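Skostlow Fingertips: cloth handling trials with two pad shapes
README, last revised 26 June 2024
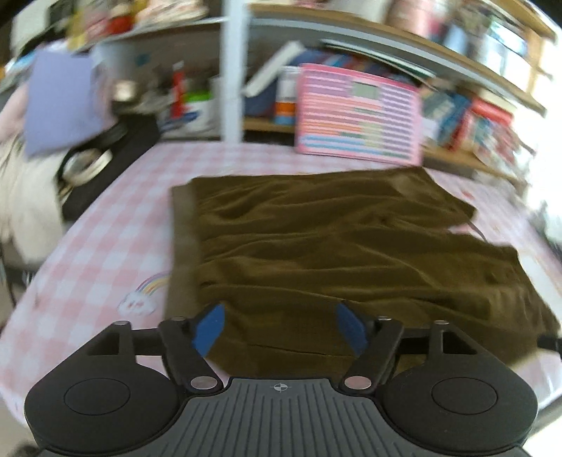
Naveen Rana wrote after reading the first draft that he would like to see the pad shapes compared on thick cloth as well as thin, as a thin cotton napkin will forgive almost any fingertip. He was quite right, and the thicker pieces went in during April.

What's in here

There are 627 recordings of a person picking up, folding and smoothing cloth with a hand-held gripper. We wanted to find out which fingertips to put on our arm before paying for a full set – they aren't cheap, and we had already guessed wrong once. Both shapes fit the same linkage, so you can swap them without touching anything else. The flat angled paddles are called Illenar in the file names, and the rounded ones are called Hustum.

How we ran it

We used 8 pieces of fabric and three tasks: pinch an edge and lift, fold in half, and pull a wrinkle out toward the hem. Nawal El Khatib and Brijesh Bhatt took turns holding the gripper, and their initials are in the log if you'd like to split by operator (we'd love to know what you find!).

Things to know before you use it

Lighting changes quite a bit between sessions, and fast moves will blur the background. Gripper width is logged, but force isn't. The Hustum pads were swapped for a fresh pair partway through, so please check the pad_set column before comparing early and late runs.

Questions are very welcome, and Mamta Chaudhary looks after the issue tracker.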